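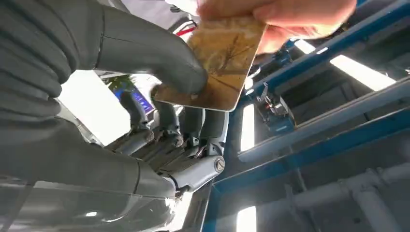
A card with bare branches on an amber background.

Gallery and Print Sales Assistant, Entwistle Cards & Prints, Kesdale

Entwistle Cards & Prints is looking for a part-time sales assistant for our shop in Kesdale. We sell greeting cards, postcards, small prints and framed work by artists from the region, and we offer a framing service at the back of the shop. This is a permanent position, 24 hours a week, including most weekends. Applications close 16/11/2020.

About the shop
We opened on Wolter Street 11 years ago and moved to the current building when the lease next door came up. The shop carries work by 383 artists and photographers, most of it on consignment. Landscape and tree subjects sell all year. Holiday cards take over the front tables from October, and the slow season starts in February, when we do inventory and rehang the walls.

The job
You will report to the shop manager, Crisanto Umali. Day to day you will:

Greet customers and help them find what they want
Run the register and close out at the end of the day
Restock the card racks and keep them in order
Receive work from artists, check it against the consignment sheet and enter it in the stock system
Pack online orders for mailing
Take in framing jobs, measure the work and write up the ticket
Answer the phone and the shop email

Framing itself is done by Zaid Saab. You will not be cutting mats or glass, but you will need to learn the molding samples well enough to give a customer a price. Most people pick this up within the first month.

Saturdays are busy and you will be on your feet for most of the shift. There is a stockroom up one flight of stairs, and you should be able to carry a box of 30 pounds up and down it. Please tell us if you need an adjustment to do any part of this work.

What we are looking for
At least one year in a retail job where you handled cash. Clear handwriting, as framing tickets are still written by hand. Comfort with basic arithmetic, including fractions of an inch. Care with paper goods: a bent corner means we pay the artist for a card we can't sell. You do not need an art degree. Experience with consignment or with a stock system is useful. We use Druvano for stock and will train you on it.

Hours and pay
Shifts are 8 hours, three days a week. The shop is closed on major holidays. Starting pay is $15.50 an hour, reviewed after 6 months. You will earn paid time off from your first day and get a staff discount on everything except consignment originals. There is no commission. Street parking is free after the first block, and the number 6 bus stops across from the door.

Masks are required in the shop for staff and customers, and we limit how many customers come in at one time. Watching the door is part of the job for now and is shared among everyone on shift.

How to apply
Send a resume and a short letter to Crisanto Umali, Entwistle Cards & Prints, Wolter Street, Kesdale, or drop them off at the register in an envelope marked "Assistant." In the letter, tell us which days you can work and when you could start. Include two references, one of them from a past supervisor. Please do not send samples of your own artwork with a job application. Artists who want us to carry their work should ask at the counter for the consignment form.

Interviews will be held at the shop before opening hours and take half an hour. We will call everyone who is interviewed, whether or not they are offered the job.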